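Speaker notes – Evaluating the Wereo simulation service for gripper work
Session time: 20 minutes, plus questions. Wednesday track, second room.

Opening (2 minutes)

Thank the organizers and introduce the Kinnear evaluation program. State at the outset that Kinnear purchased its own Wereo license at the standard rate and that the vendor, Gurker, did not review these notes.

Wereo is sold as a hosted simulation service with a parts library, a gripper library and a scripting interface. The subscription under review is the mid-level plan, which allows 30 parallel sessions. Gurker also offers a smaller plan limited to a single session. We tested that plan for a short period only and will not report on it today.

What we set out to learn (4 minutes)

The Clandach packing line handles thin, flat goods in mixed sizes. Changing a gripper setting on the line means stopping it, so the team wished to know whether settings could be prepared in simulation beforehand. We ran 172 trials in Wereo over the month of August. Of these, 59 used items with a see-through margin, which our operators had named as the hardest group.

Pause here. Ask for a show of hands from those who handle film, pouches or sleeves.

Trials were run over patterned surfaces as well as plain ones. Wereo ships with a good range of stone, wood and fabric finishes, and the finish can be changed between trials by script. Point out the veined stone pattern, which shows through the clear border of the item, and the open fingers on either side of it.

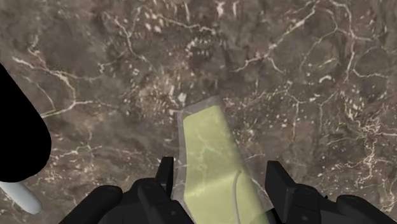
Can trials prepared on one plan be moved to another? Scripts and saved trials carry over without changes, but session limits are set by the plan in force on the day they are run.

Findings (8 minutes)

Setup was simpler than we had expected. Staff with no simulation background were able to run a prepared trial after one morning of instruction. Writing a new trial took longer and called for some knowledge of scripting.

The rendering of clear materials was good enough for our purposes. The contact behavior of very thin items was less consistent – small changes in the stiffness setting produced large changes in the result. Gurker's support desk supplied a table of suggested values, and we recommend requesting it before starting.

Reporting is the weakest part of the service. Results export as plain tables, with no means of grouping trials by item type. Our team did this by hand. Skip the export slide if time is short.

Recommendation (4 minutes)

Kinnear has renewed the mid-level plan for the Clandach line. Sites with rigid, boxed goods may find less value in it, and we advise them to ask for a trial period first.

Close (2 minutes)

Refer the audience to the handout for the trial settings. Questions on price should be directed to the Gurker desk in the main hall.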